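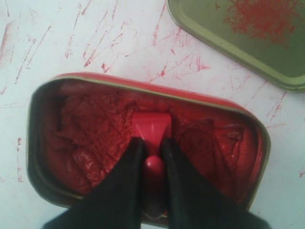

Open tin of red paste, with a red plastic piece standing in it

A drip loop is the downward sag left in an outdoor cable just before it enters a building. Rainwater running along the cable collects at the lowest point of the curve and falls away there, well short of the entry hole and whatever lies behind it. Television coax, telephone drops and overhead electrical service lines are all commonly finished this way, and the humble little loop costs nothing more than a bit of spare cable.
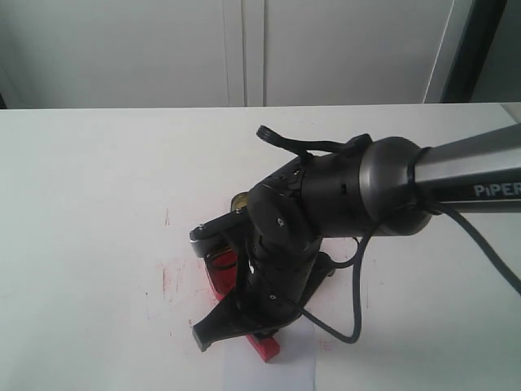 Arm lettered "PiPER", its black cable hanging in a loop

Shape and placement
The bottom of the loop has to sit lower than the entry point – a good generous curve is kinder to coax than a tight one, as a sharp bend can deform the insulation inside and spoil the signal. Many installers also drill the hole at a slight upward angle from the outside, and seal around the cable with a dab of silicone. 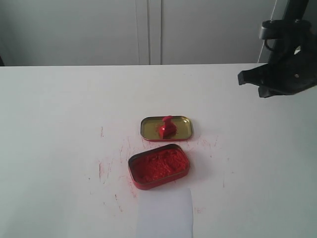 Red tin with rounded corners, in two pieces, on a white tabletop

In the Lusdale district
Older houses around Lusdale were often wired for television with the cable pulled taut, and stained plaster behind the set was a familiar sight for years. A local handbook by Bheki Modise, revised in December, gives 20 centimetres as a comfortable depth for the loop and suggests having a look at it each autumn, when the eavestroughs are being cleaned anyway.

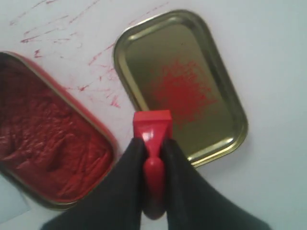

Orysia Mykhailiuk has objected that the handbook's depth is too fussy for a short run under a wide eave, where any visible dip below the hole will shed water perfectly well.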